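Back into the old tower

2018-09-04

The old black tower from the Skerwood office has been under the desk since August, so I finally opened it up. I was mostly after the drive.

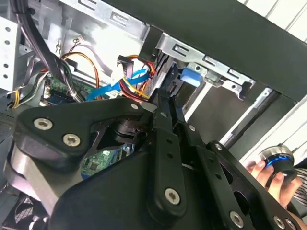
Blue data cable, power wires and the drive bays.

Most of the cables in these are short, so I unplug them before I move anything else. Label them if you plan on putting it all back. 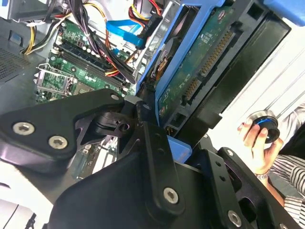
The blue plastic caddies are worth keeping. I paid $20 for 2 spares from Laing last year and the colour wasn't even right. 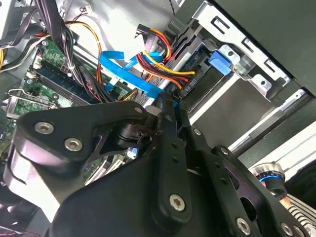

I'll copy off more than 2,000 photos first, then wipe it.

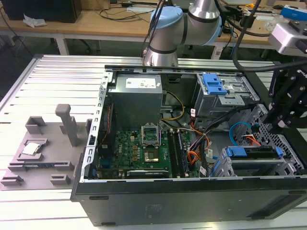
Posted by Grilance

The processor and memory can go in the next box of parts. The case is going to the depot.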